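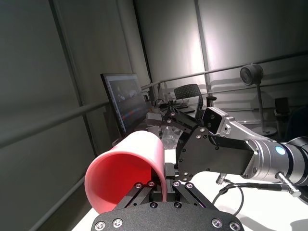 Wrist view, pink cup between the two arms.

Fultura two-arm planning group
Minutes, December meeting
Present: Lejla Golob (chair), Hammad Baloch, Mimoza Begović, Viorica Stojanovska (minutes)
Apologies: Ljubica Atanasov

1. Minutes of the last meeting
Accepted with one change. Under item 4, "handover works" now reads "handover worked in the runs we looked at."

2. Planner release
Hammad has merged the new Storkmont planner. Planning time on his test set is down to 190 ms. Lejla asked whether the test set had any second arm in it. Hammad said it did, but parked. She said that a parked arm is furniture and she does not want the number going to Grernach until both arms are moving. Hammad disagreed - the old planner was slow on the parked cases too - but he will rerun.

3. Cup pose estimates
Mimoza went through the logs from 336 handover attempts. The pose estimator reports high confidence almost all the time, including when the estimate is plainly off along the cup's long axis. Her view is that the confidence value tells us nothing and the planner should stop reading it. Viorica would like to see it plotted against measured error first. Lejla noted we have been promised that plot before.
Training on another 2,000 labeled views was suggested. No one present could say what it would fix. Left open.

4. Cable clearance
The collision model still treats the wrist cable as a fixed tube. Hammad thinks a padded volume is good enough. Mimoza thinks the padding will rule out half the useful approach poses, and that we will then quietly shrink it until the planner is happy. Trial both, same start poses, and keep the failed plans in the log this time.
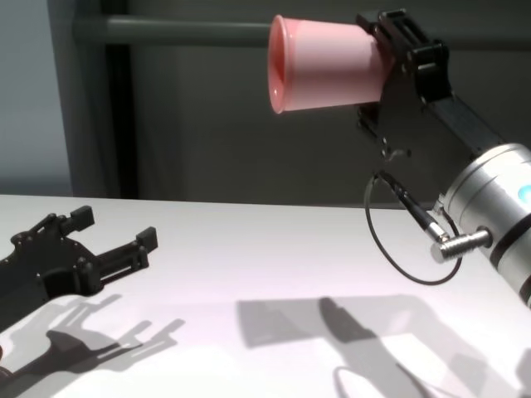

Question (Viorica): Does the planner replan when the cup pose changes partway through a move?
Answer (Hammad): Only between segments. Inside a segment it finishes the path it has, even if a better pose has come in.

Lejla asked that this go in the release notes in those words. The current draft says "continuous replanning," and she will not sign off on it.

5. Dumitrescu log viewer
Trial license ends after 30 days. Viorica likes the timeline. Mimoza found that it drops joint messages when two streams share a clock and does not warn the user. Lejla sees no reason to pay for a viewer that hides gaps. Ljubica set up the trial, so no decision without her.

Actions
Hammad: rerun timing with both arms moving; fix release notes.
Mimoza: padded and tube cable models, same start poses.
Viorica: plot confidence against error.
Ljubica: ask Dumitrescu about the dropped messages.

Closed at 4:15 pm. Item 3 comes first next time.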